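Ticket 117 - Meeting room table, artificial bouquet will not stay upright
Site: Gestby, second floor, glass room
Opened by: Rosalinda Abella
Category: Furnishings / decor
Priority: Low
Status: Closed

Problem as reported
The artificial bouquet on the table in the glass room keeps leaning over to one side. It was ordered from Jollau in October with the rest of the room items. It stands fine when I set it down, then by the afternoon it is tilted, and twice I have found it flat. The blooms on the low side are getting crushed. Can we get a heavier vase or something that holds it?

Reply - Facilities desk, 9:40
Thanks. Before we order anything, please check the following.
1. Is the table level? Put a pen on it and see if it rolls.
2. Is the vent over the table on? The vent in that room blows straight down if the louver is open all the way.
3. Are the stems pushed together at the bottom or spread out?
4. What is it standing in at the moment?

Reply - R. Abella, 10:25
1. Pen does not roll. Tried it both ways.
2. Vent is on but the louver is half closed. I held a strip of paper under it and it barely moved.
3. Pushed together. They came with a tie around them and I left it on.
4. The small Zolico vase, the narrow one. It is very light. I can pick it up with one finger.

Reply - Facilities desk, 10:50
The narrow Zolico vase is meant for a single stem. The big pom-pom heads on that bouquet are a lot of weight for it. Two things to try, one at a time so we know which one did it.

First, take the tie off and fan the stems out. Leave it overnight.
If it still leans, fill the vase with glass beads. There is a 700 gram bag in the supply closet, Umali brand, bottom shelf. Use all of it.

Reply - R. Abella, 4:15
Tie is off. The stems spread a bit but the neck of the vase holds them close together, so not much difference. Turned the heaviest bloom to the middle. Will look at it in the morning.

Reply - R. Abella, 8:30
Leaning again, same side as before, not as far. Went to get the beads. The bag was behind the paper towels, not on the bottom shelf. Only part of it fit in the narrow vase and the stems would not go back in afterward.

Reply - Facilities desk, 9:05
OK, then the vase is too small. There is a wide one left over from the front desk. Bring the bouquet down and we will swap it. Please also note what normally stays on that table so we can update the room sheet.

Reply - R. Abella, 11:20
For the room sheet: the tissues live in the wooden tray at the far end, and the flowers go in the middle. Bottles and paper get left there by whoever has the room, so don't list those. Photo of the table attached.

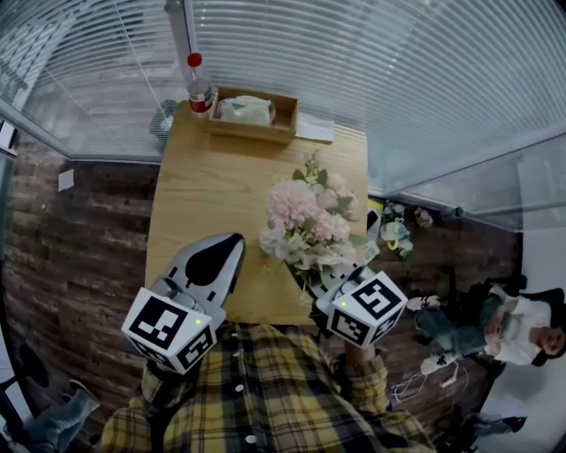
Attachment 1: glass room table, flowers in the middle, tissue tray at the far end.

Reply - Facilities desk, 11:45
Got it, room sheet updated. The wide vase is ready at the desk with the beads already in it.

Reply - R. Abella, 3:10
Picked up the vase and set it up. Stems go in easily. I bumped the table on purpose and it stayed put. Will check it for 2 days before you close this.

Reply - R. Abella, 8:50
Two days, no lean. The crushed blooms fluffed back up by hand except one, and I turned that one toward the back. The narrow vase is back in the supply closet and I moved the paper towels up a shelf.

Resolution - Facilities desk
Vase too light and too narrow for the bouquet. Replaced with wide vase, weighted with glass beads. Closed.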